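Zixuan Ding
Three months into working next to a robot arm at Canden. People keep asking if it took my job. It took the part where I pick packaging off a table, which I had not listed on my résumé.

Zixuan Ding
We sort returned packaging. Pouches, wrappers, clear plastic, whatever the customer felt like mailing back. There used to be 3 of us at a table per shift. Now it's the arm, me, and a shared spreadsheet called Flirari that someone upstairs is very proud of.

Zixuan Ding
My new title is "cell lead." The raise is 39 cents an hour. I lead one cell. We have had no disagreements so far, mostly because it doesn't come to the meetings.

Zixuan Ding
My wrists feel great, I'll give it that. My back too. What's gone is the talking. You'd get through a whole divorce over one bin of wrappers. Two of the old table moved to receiving in July and now I hear everything a week late.

Zixuan Ding
It's good with boxes. Soft stuff is where I earn my 39 cents. Anything dark and crumpled, it comes straight down on it and I stand there like a parent at a piano recital.

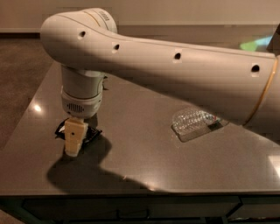
Zixuan Ding
Management wants 116 picks an hour by the end of the quarter. I asked whose number that was, mine or the arm's. Long pause — then "the cell's." So we're a team when there's a target.

Zixuan Ding
Anyway, the break is still 32 minutes and I still take all of it. Receiving saves me a chair.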